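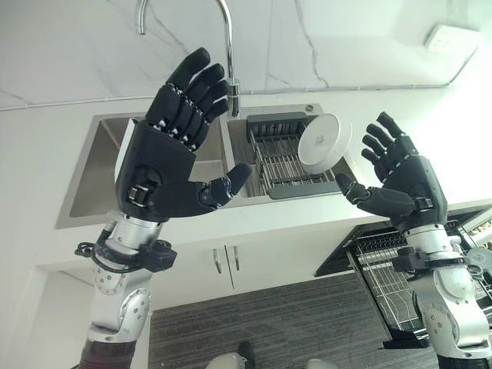

Titthorpe drinks a different water, and says it can tell

28 Jun 2024

The people of Titthorpe have been getting their tap water from a new place for nine weeks, and the town's tea has not been the same since. Opinions differ on whether it is worse. There is general agreement that it is not the same, and in Titthorpe that has been enough.

Brireck Water moved 2737 homes off the old hill reservoir in the spring and on to a borehole on the far side of the valley. The reservoir needs its lining replaced. The borehole sits in chalk, and what comes out of it is a good deal harder than what the town grew up on. It is perfectly safe, a point the company has made by letter, by a second letter correcting the phone number in the first, and by a poster outside the library.

What the letters did not dwell on was kettles. Residents report a pale crust on the element within days, a skin on the tea that breaks into islands when stirred, and shampoo that no longer does very much. One household in Mill Lane has gone back to a whistling kettle on the hob on the grounds that at least nobody can see inside it.

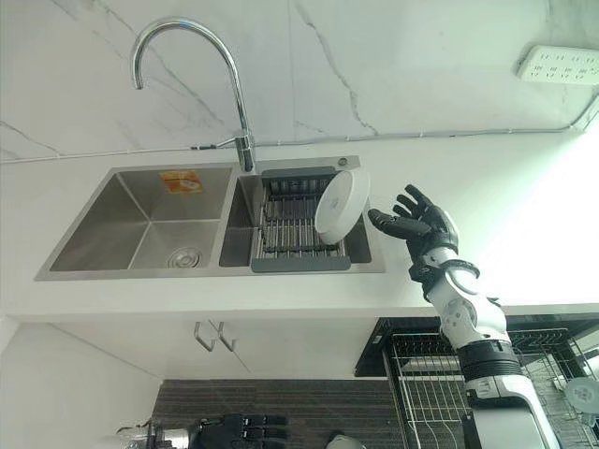
A kitchen tap over a double sink. Brireck says running the cold tap briefly before filling a kettle will not make the water any softer.

A petition asking for the old supply back has gathered 1219 names. It was started by Marisol Olvera, a retired music teacher, who handed it in at Brireck's front desk and was offered a glass of water while she waited.

"I didn't drink it," she said. "I thought it would weaken my position."

Mrs Olvera wants the company either to blend the borehole supply with something gentler or to pay towards descaler. She has kept her receipts. She also wants it noted that her soap has started leaving a grey line round the bath, and that in all her years in the town she had never before owned a product called a limescale pen.

Zoia Harasym, who speaks for Brireck, said blending was being looked at but that the only softer source in the district was the reservoir, which is at present empty and has men walking about in it. She said hard water was enjoyed by a great many people across the country, most of whom had never complained.

"They may not have known they could," said Mrs Olvera.

The company ran a tasting in the Corn Exchange earlier this month, at which visitors were invited to try cups marked A, B, C and D. Four waters were on offer, among them the old Titthorpe supply, saved in drums before the switch. The largest share of votes for "best" went to C, which was the borehole. The organisers had been hoping for precisely this and were rather quiet about it, having sensed the mood of the room. Several people who picked C have asked for their slips back.

Trade has taken the change in different ways. The ironmonger's has moved descaling sachets from the bottom shelf to the counter, next to the batteries. Gentile, the café on Church Street, has put up a card saying that its coffee is now made with filtered water and costs twenty pence more, and that the two facts are connected. Its owners say sales of tea have dropped while sales of lemonade are up, though they admit the weather has also been warm.

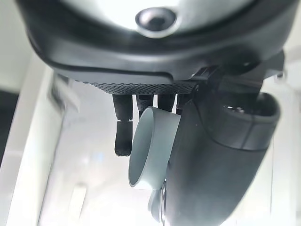
A small round nozzle with a glossy rim. Shower heads and spouts can clog with scale if left uncleaned.

The advice from Brireck is to descale kettles monthly, to wipe taps and shower heads dry after use, and to set dishwashers to the hard water mark, which in most cases means finding the booklet. White vinegar works well on kettles. It also makes the next two brews taste of chips, and the company suggests boiling and emptying the kettle twice before serving guests.

Peltinia, the allotment society's monthly newsletter, has taken the opposite line from most of the town. Its June number reports that the brassicas are thriving and calls for the borehole to be kept for good. The blueberries, which like things acid, are not mentioned.

A public meeting will be held in July at the Corn Exchange, with a Brireck engineer present to answer questions. Work on the reservoir is due to finish before Christmas. Tea will be served, and those attending may bring their own water.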